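I spent most of an evening in January sorting out chargers. Over the years I had ended up with a drawer full of them, and a couple no longer fit anything I own.

The white table got cleared first. It has scuffs and a few dark specks that don't wipe off, and I've stopped trying.

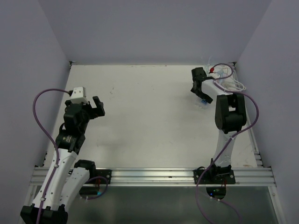

My rule was simple. If I hadn't plugged a charger in for two years, it went in the box for the Gwynne swap shelf. Kirsten Ingvarsson takes most of the old cables anyway – she repairs radios.

I wiped the tabletop again before going on. The smudge near the front rail stayed where it was.
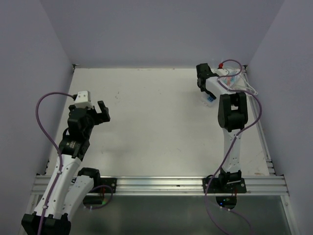

What I wanted was a single strip that does everything, with a switch for each socket. The one in the hall at Petudthorpe doesn't have switches, and I end up pulling plugs by hand.

## The table

Plain white, pale lavender-gray walls on three sides. Small things show up well on it, so I use it for sorting.

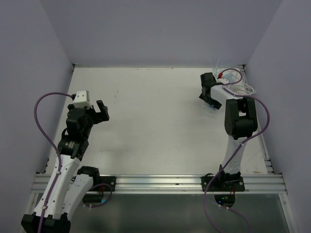
## What stays on the strip

- the mint-teal charger
- the big white one with a single USB port
- the darker teal one with two ports
- the bright blue plug adapter
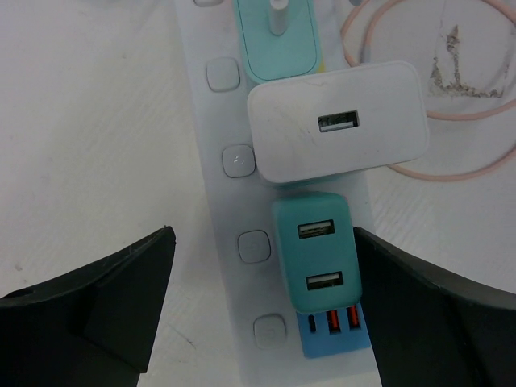
The big white one hangs over the side, so I may move it to the end. I'd also like to label the switches. Tape would do for now, and I have three rolls of it somewhere.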